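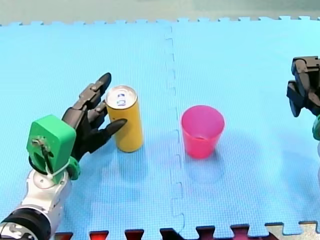
Okay, small thread on drinks on the play mat, seeing as I've now asked everybody I know.

Foam mats are great for knees and terrible for tall skinny cans. The tiles give a little, so a slim can leans if you set it down near a seam. Middle of a tile, always!

Sawsan Saab swears by pouring everything into a plastic tumbler first. Wider at the top than the bottom though, so I'm not totally sold – one elbow and it's over.

Elie Tarawneh says just drink in the kitchen. Thanks, Elie.
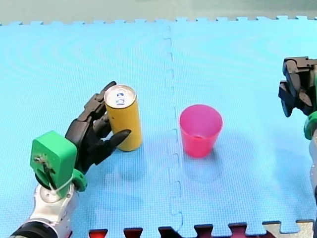

1 min read

Yellow can, pink cup, pale blue mat. I like those colors together way more than I expected to and now I kind of want a blanket to match.

Anyway, cups. The Skorham ones I bought in February came in a pack of 10 (too many, I know, I know) and they stack fine but they stick together in the cabinet. Does anyone have a trick for that?

Soda on foam: cold water and a drop of dish soap, then pull the tiles apart and wipe the edges too. I skipped the edges once and the whole corner was sticky for days.

Next up is finding a little tray that sits flat on the tiles. Jestel has one but it's up to 56 dollars with shipping, so no – still looking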